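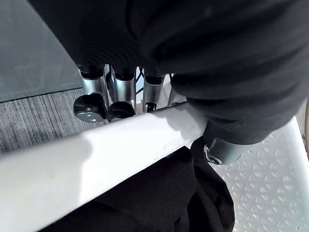

图1 腕部视角:四指与拇指分别位于白色长条的两侧

第四讲 示教数据的采集:拖动示教与遥操作

课程:机器人操作技能学习(Grenow 课程组)
主讲:Ea Fogh 实验指导:Henok Woldemariam
先修内容:第二讲(正运动学与雅可比矩阵),第三讲(阻抗控制)

4.1 问题的设定

示教学习的输入是一组轨迹。每条轨迹由观测序列和动作序列组成,观测包括相机图像、关节角、关节速度,部分平台还包括指端力;动作则取决于控制接口,可以是目标关节角、末端位姿增量或者手指开合指令。策略学习的任务是从观测到动作拟合一个映射,使机器人在相近的初始条件下复现操作者的行为。

本讲不讨论网络结构,只讨论轨迹从哪里来,以及采集方式怎样影响轨迹的质量。以下约定:操作者指产生动作意图的人,从端指执行动作的机器人,主端指操作者手中或身上的输入装置。拖动示教中没有主端,操作者直接接触从端。

记第 t 个时刻的观测为 o(t),动作为 a(t)。采集系统实际写入文件的是 o(t) 与 a(t+d) 的配对,其中 d 为总延迟,包含相机曝光与传输、主端采样、重定向计算以及从端控制器的跟踪滞后。d 若为常数,可以在后处理中平移补偿;d 若随负载波动,平移补偿只能消除均值部分,剩余的抖动会进入训练标签。实验一要求各组测量 d 的分布,只报告均值的记录不予验收。

4.2 拖动示教

拖动示教又称手把手示教。从端切换到重力补偿模式,操作者握住连杆或末端,带动机器人走完任务,系统同步记录关节角。

重力补偿力矩由动力学模型给出。若模型中的末端质量与实物不符,松手后机械臂会缓慢下沉或上浮,操作者须持续施力抵消,轨迹中因此出现与任务无关的低频漂移。更换手指套、加装护套、改动线缆走向之后都应重新辨识末端参数。护套的质量通常很小,但它在关节弯曲时会产生附加的弹性力矩,该力矩与关节角有关,常数补偿项不能覆盖。

拖动示教的优点在于动作必然满足从端的运动学约束,不存在重定向误差。操作者经由连杆能直接感受到接触力,对插装、擦拭、沿边滑动一类任务较为有利。

它的限制有以下几点。

第一,操作者的手和前臂会进入相机视野。训练时图像中有人手,部署时没有,两者分布不一致。常用的处理是先拖动记录关节轨迹,再由机器人独立回放一遍并采集图像。回放要求物体复位到同一位置,对于布料、软管、散落的线缆,这一要求很难满足。

第二,多指手难以拖动。操作者一手托住手腕,另一手至多能带动拇指和一两根手指,其余手指只能停在预设姿态。需要多指协同的抓取一般不用拖动方式采集。

第三,双臂任务需要两名操作者,或者将双臂任务拆分为时间上错开的单臂片段。拆分后,两臂之间的时序关系由后处理拼接得到,接触切换处的误差最大。

第四,动作标签的定义不唯一。拖动时控制器没有目标位置,只有实际位置。通常以下一时刻的实际关节角作为当前时刻的动作,这等价于假设跟踪误差为零。在自由空间中该假设近似成立,在接触状态下不成立:操作者用力按压时,关节角几乎不变,标签中看不到按压的意图。策略学到的动作会轻触表面后停住。补救方法是同时记录关节力矩,由阻抗模型反算虚拟目标位置。

4.3 遥操作

遥操作将操作者与从端在机械上分开。主端采集操作者的运动,经重定向得到从端指令。按主端形式分为以下几类。

同构主从。主端与从端的关节排列相同,尺寸可按比例缩小,关节角逐一映射。重定向只有零位偏置和比例系数,计算量可以忽略。主端的关节限位应略小于从端,避免操作者把从端推入限位。

异构主端。操作者手持手柄或佩戴位姿跟踪器,系统取手腕位姿作为末端目标,由逆运动学求解关节角。冗余机械臂须另外规定肘部的处理方式,否则同一末端轨迹在不同批次中对应不同的肘部姿态,头部相机看到的手臂外观也随之变化。

手套。手指部分单独处理。本课程实验室使用 Živković 数据手套,输出各指节弯曲角。人手与机器人手的指节比例、拇指根部位置均不相同,直接映射弯曲角时,指尖对捏的位置往往对不上。Wirow 重定向模块采用的办法是以指尖之间的相对向量为优化目标,弯曲角只作为正则项。对捏类动作优先保证拇指与对侧手指的距离,包络类动作优先保证弯曲角的一致性,两者之间按指尖距离平滑过渡。

图1所示的持物方式可以用来说明这一点。四指在长条的上侧,拇指在右下侧,持物所需的法向力由两侧共同提供。若重定向只匹配弯曲角,拇指指尖可能偏出对侧手指的作用线,夹持力构成一个力偶,长条会绕接触点转动。操作者从头部画面中不易察觉这一转动,须参看腕部画面。

手指指令的采样应与手臂指令使用同一时钟。曾有小组将手套数据按到达时间打戳,手臂数据按采样时间打戳,结果训练后的策略总在手腕到位之前闭合手指。检查方法:操作者在静止手腕的条件下快速握拳,再在张开手指的条件下快速摆腕,分别计算指令与编码器读数的互相关,比较峰值位置。

4.4 相机布置与观测内容

示教系统一般至少配置头部视角和腕部视角。头部视角给出物体之间的布局以及机器人自身的姿态,腕部视角给出接触区域的细节。只用头部视角训练的策略,在手部遮挡目标之后等同于开环运行。

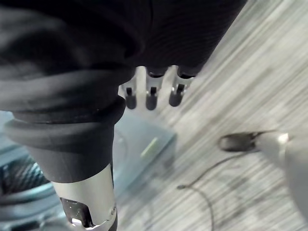
腕部视角的有效信息随手的姿态变化很大,评价一段数据时应逐帧看目标是否可见,不能只看相机是否在线。相机固连于手腕或夹爪,手指和护套始终占据画面的一部分,这部分像素与关节角高度相关,对识别目标没有帮助。图2中左上方至中部由黑色护套占据,留给环境的主要是右侧和中下部的地面;地面纹理带有运动模糊,靠右边缘尤其明显,地面上的细线缆仍可辨认,但仅以这样的单帧估计线缆与指尖的距离是不可靠的。处理此类帧时,建议保留在序列中供时序模型使用,同时在计算图像相似度、筛选关键帧时将其剔除。

模糊程度由曝光时间与相机相对场景的角速度之积决定。缩短曝光会增加噪声,可通过补光抵消。实验室的做法是将曝光固定,关闭自动增益,照明在采集前调好,采集过程中不再改动。自动曝光会使同一物体在不同帧中的亮度随护套占比变化:护套占画面越多,平均亮度越低,算法便抬高曝光,浅色物体随即过曝。图1中白色长条的中段接近纯白,两侧则落在阴影里,同一表面上的亮度差异已相当大。遇到强光直射,应先调整光源方向,再考虑曝光参数。

护套的松弛部分须固定。折叠的布料在手腕旋转时会移位,遮挡区域因而不只是关节角的函数,还与此前的运动历史有关。若策略将布料褶皱的形状当作特征,换一只护套后性能会下降。验证方法是训练时对护套区域做随机遮盖,对比遮盖前后的验证误差。

头部相机的俯仰角在同一任务内应保持不变。允许头部转动的平台须把颈部关节角写入观测,并在标定文件中给出相机相对颈部末端的外参。

4.5 延迟、缩放与离合

操作者能够适应恒定的小延迟,适应的方式是放慢动作。延迟较大时会出现走一步停一步的行为,轨迹中穿插大量静止片段。这些片段若原样进入训练,策略容易停在某一姿态不再动作,原因在于静止帧的观测几乎相同,而标签多数为零增量。常用处理是按末端位移和手指位移的联合阈值删减静止帧。只按末端位移删减会误删闭合手指的过程,这一错误在历届作业中反复出现。

平移缩放系数小于1时,操作者的大幅动作对应从端的小幅动作,适合对准和插入;系数为1时,操作者的直觉最好。姿态一般不缩放。同一条轨迹内不得改变缩放系数。若任务确有需要,应在阶段边界处切换,并把系数写入日志。

离合指操作者暂时断开主从联系,把自己的手移回舒适位置后再恢复。恢复瞬间必须以当前主端位姿为新的参考零点,否则从端会跳变。离合期间从端静止,这段数据按4.5节首段的方法处理,但需保留离合标志,便于事后统计操作者的负担。

双侧遥操作(力反馈)在本课程中仅作选读。无力反馈时,操作者依靠画面判断接触,典型表现是接触后仍继续推进,位置误差逐渐积累,接触力随之增大。从端应使用阻抗控制并限制目标位置与实际位置之差。限幅后的目标与限幅前的目标都要记录,训练时使用限幅后的目标。

4.6 任务分段:以滚筒洗衣机门为例

前开式洗衣机的门是示教课上常用的对象。门绕竖直方向附近的铰链转动,把手区域小,松开锁扣与拉动门体所需的力方向相近但大小不同,下肢、躯干和手臂的位置都会影响可用力的大小。分段如下。

a. 站位。机器人面向洗衣机,双脚位置应使右手在肘部未完全伸直时可达门的边缘。站位过远时,手臂接近奇异位形,末端沿伸展方向的速度受限;站位过近,开门弧线与前臂或小腿干涉。

b. 接近。末端移至把手附近,手指张开量略大于门缘厚度。此阶段以头部视角为主。

c. 接触。手指触及门缘或把手,接触点进入腕部视野。操作者须在此停顿片刻,确认指端位置后再施力。停顿应短,并在日志中标记,以免被静止帧筛选误删。

d. 施力。沿门面法线方向向外拉,锁扣松脱时阻力突降。从端刚度过高会导致门体猛然弹开,建议在该阶段降低法线方向的刚度,保持切向刚度。

e. 沿弧线运动。末端位姿应随门转动。操作者常犯的错误是只移动手腕位置而不转动手腕,手指与门缘之间逐渐产生相对滑动。

f. 松开与撤离。手指张开后先沿远离门面的方向退出,再收回手臂。

分段标签由操作者以脚踏开关打点,事后由另一人复核。c与d的边界最难判定,单看图像时,抓住与推压的外观非常接近。以图3为例,右手夹爪贴在门的右下缘,靠近把手区域,仅凭这一帧无法区分是在抓握还是在推动门缘,必须结合前后帧和关节力矩。复核时如无力矩记录,该边界一律标为不确定,不要猜测。

地面状况也属于初始条件。线缆、塑料碎片等细小物体会出现在头部和腕部画面中,若它们的位置在全部示教中一成不变,策略可能将其当作定位参考。处理方式有两种:清场,或者在各条示教之间改变其位置。实验室倾向后者,但走线必须避开脚部可能落脚的范围,由实验指导逐次确认。

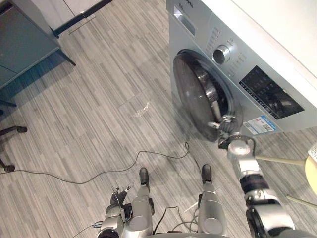
4.7 数据量与筛选

数据量的要求取决于初始条件的变化范围,与任务时长的关系较弱。Loven 练习集中的开门任务共采集383条轨迹,筛选后保留367条。剔除的轨迹主要有三类:丢帧,主从时钟失步,操作者中途放弃。失败后又自行纠正并最终完成的轨迹予以保留,纠正动作本身是有用的监督信号,可减轻策略在偏离示教分布之后的误差积累。

筛选须在看到训练结果之前完成。先训练再挑选数据,相当于以验证集参与训练,报告的成功率会偏高。

划分训练集与验证集时以轨迹为单位,不得以帧为单位。相邻帧几乎相同,按帧随机划分会使验证误差失去意义。若由多名操作者采集,应另外给出按操作者划分的结果。不同操作者在e段中的手腕转动策略差异明显,混合训练时动作分布呈多峰,均方误差损失会给出各峰之间的平均动作,而平均动作可能不可执行。应对方法见第六讲。

每条轨迹应随附下列元数据:

操作者编号(不记姓名)
主端类型与固件版本
重定向参数文件的校验值
缩放系数
相机内外参文件的校验值
末端参数辨识的批次号
护套与手指套的型号
初始物体布局的俯视照片
分段标签及复核人编号
终止原因

其中护套型号常被漏填。4.2节已说明护套影响重力补偿,4.4节说明其影响图像,两处误差都无法在事后由数据本身恢复。

4.8 操作规程摘要

完整规程张贴于实验室,以下仅列出与示教直接相关的条目。

主从接通之前,操作者与从端的姿态应大致一致。系统检测到姿态偏差超过阈值时拒绝接通,不得通过调高阈值绕过。

拖动示教时急停按钮由第二人持有,持有人不得兼任记录。

遥操作时,操作者若不能直接看到从端,须有一人站在从端旁边的安全线外,与操作者保持通话。

从端站立作业时,脚周围不得有松散线缆。发现线缆移动到双脚之间,应停止采集,先令手臂回到收拢姿态,再断开主从,最后由人员整理。

单次连续遥操作不超过75分钟。疲劳会表现为离合次数增多、d段施力过大,记录员可据此提前叫停。

手指温度超过控制器告警值时暂停采集。高温下电机扭矩常数变化,由电流估计的指端力不再可信。

4.9 实验一安排

以小组为单位,每组完成同一任务的拖动示教与遥操作示教各一套。任务为将细长工件从托盘旁拾起并放到指定位置。拖动示教允许使用预设的手指姿态,遥操作示教使用手套。

提交内容:

(1) 总延迟 d 的直方图,分拖动回放与遥操作两种情形,注明测量方法。

(2) 拾取阶段的指尖轨迹图,拇指与对侧手指画在同一坐标系中。坐标系取腕部,不取世界坐标系。

(3) 静止帧删减前后的轨迹长度对比,给出所用阈值以及手指位移的单位。

(4) 一段腕部视频中各帧的目标可见性标注。可见性分为可见、部分遮挡、不可见,因运动模糊无法判断的帧单列,不得并入不可见。

(5) 以书面形式说明,两种示教方式在接触阶段的动作标签有何差别。须引用本组数据,不接受只复述讲义的答案。

报告由 Henok Woldemariam 收取,截止时间为July最后一次实验课的17时。原始数据存于课程服务器,目录命名沿用第三讲的格式,报告中只给出路径。

4.10 习题

1. 设从端阻抗控制器的刚度为 K,接触后末端实际位置基本不变,操作者的目标位置继续前进。写出接触力与两者之差的稳态关系,并说明对目标位置限幅等价于限制何种量。

2. 同构主端的比例为从端的一半,关节角逐一映射。操作者手部沿直线运动时,从端末端是否也沿直线运动?给出理由,并讨论连杆长度不按同一比例缩小的情形。

3. 某组发现策略在腕部画面正常时成功率较高,在更换护套后明显下降。设计一个不需要重新采集数据的检验,区分图像原因与末端参数原因。

4. 对4.6节的e段,设门的铰链轴线已知,推导末端位姿随门角变化的表达式。若操作者全程不转动手腕,求手指与门缘之间的相对转角。

5. 讨论拖动后回放这一流程对可变形物体失效的原因。能否通过只回放手臂、由操作者遥控手指的方式部分缓解?列出需要同步的信号。

习题1与习题4需要交书面解答,其余在讨论课上口头回答。下一讲由时间对齐的误差传播开始,请预先复习互相关的估计方差。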